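Hand Demonstrations, November

Limow is a small project on teaching household and bench tasks by hand. A person holds a pair of grippers, does the job the way they would like a robot to do it, and the recording becomes the training material. We collected 600 demonstrations in November, split between hand-held work and remote control from the Endine station. The notes on this page go with the gallery and are kept short. Longer write-ups are in the project log.

Hand-held sessions

Each operator works with a left and a right gripper. A session is 24 takes of one task, then a break. The first few takes of a new task tend to be slow, and we keep them. Takes where an object is dropped are kept too, and tagged.

Marker cards have to stay flat and clean. A bent corner is enough to spoil the tracking on a take, so cards are checked before every session and replaced when they start to curl.

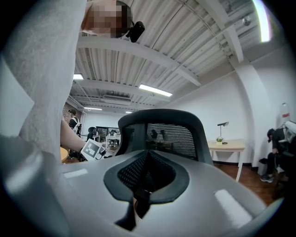
A hand-held gripper with its marker card on the side, and the housing of the right gripper close by. The operator is leaning in.

MacAulay wrote in after the first batch went up to say that the hand-held takes were far easier to learn from than the remote ones, mostly on account of speed. People fold a cloth at a natural pace when they can feel it between the fingers. Through the remote station they stop, look, correct and stop again, and the policy picks up all of that waiting. The suggestion was to trim pauses longer than a second before training and to leave everything else alone.

We tried that on 100 of the remote takes. The trimmed set trained faster, but the arm started closing early on soft objects, so for now the pauses stay in for cloth and come out for rigid parts.

Remote sessions

The Endine station uses two leader arms and a foot pedal. The pedal starts and ends a take. Operators said the wrist joint on the left leader was stiff, and it was loosened halfway through the month. Takes from before and after the change are labeled separately.

Count for the month

Remote control: 296 takes
Hand-held: the remainder

The Dimer task set (lids, jars, stacking cups) is next. Hand-held takes come first, then the same objects at the remote station with the same operators.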